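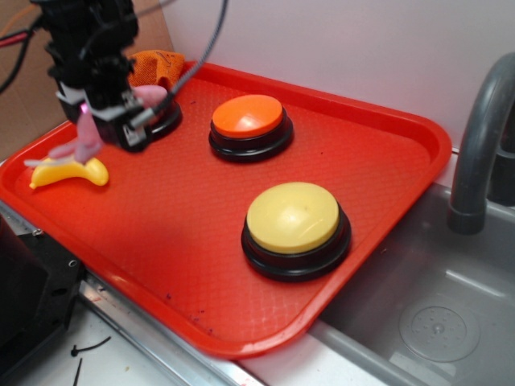

What is the best way to keep small loose items together on a kitchen counter next to a sink?

A shallow tray with a raised rim worked best for us, as long as all of it sat on the counter.

Namurer Project Report: Counter Trays and Push Buttons

Background

Our group looked at how people sort small things in a shared kitchen. The kitchen on the ground floor of Workberg has one short counter, and items left on it tend to end up in the sink. We wanted a setup where a person presses a colored button to log what was put down.

Materials

We used round push buttons with domed caps on black bases, a red plastic tray with a textured surface, and a few light items such as a toy banana. The software was Nekis, a small logging script we wrote in July. It saves the time and the button color to a text file.

Method

We ran 27 trials in 4 sessions. Each person placed an item on the tray and pressed the button that matched its group. The last session ended at 1630.

Results

Of the 27 trials, 25 were logged correctly. In the other two, the person pressed near the edge of the cap and the press did not register. Pressing in the middle fixed this.

The tray moved a little when someone pressed hard — mostly when one side was past the edge of the counter. The bases stayed in place better on the textured tray than on the bare counter.

Changes for next time

We would put a rubber mat under the tray and move it farther from the sink. The Fedoruk version of the button layout, with more space between colors, should also be tested. The log file needs a column for the session number — we had to add it by hand.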